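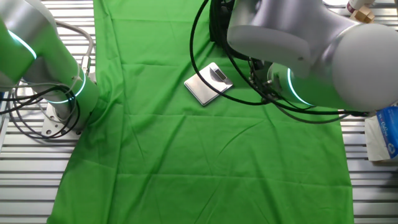

Thursday, scale task, second go

Back on the kitchen scale today. Green cloth down, scale on it at an angle, both arms powered up. I've been putting this one off because the cloth drives me nuts. It creeps on the slats every time a finger brushes it, and then you've got a fresh set of wrinkles that weren't in the last demo. I left them in. Givum wants variety in the background anyway, so they can have my wrinkles!

Plan was 70 demos by remote control, right arm only, left arm parked. The motion is simple on paper: come in from the right, close on the scale, lift, set it down again, back off. In practice the thing is so flat that the fingers want to ride up over the edge, and I kept diving too deep and pushing into the cloth (the Todport software throws a force warning when you do that, and it's a loud one).

What helped was slowing way down for the last bit and coming at a corner. I'd been lining up square with a side, like I would with my own hand, and it felt natural and worked badly. Corner first, wrist tipped a little, then close. After lunch I was getting clean grabs most of the time.

Tried hand guiding too, just to compare. Lovely for the big swing in, hopeless for the final approach. I can't hold that wrist steady while I'm leaning over the table, and my sleeve gets in the cameras. Sticking with the remote.

Things to sort out:

Cable loop on the right arm. It hangs low enough to swing near the scale when the wrist turns. Needs another strap before the next batch.

Episode names. The counter rolled on from the Navickas set, so today's start at 3,109. Don't renumber them, the Rerkby script reads the old numbers.

Threw out 3 demos where I let go too early and 2 where I forgot to hit record until halfway through the reach. Got tired by four and my hands got jerky, so I stopped short of the 70. Rest of them tomorrow morning, with coffee. Might turn the scale a different way for those.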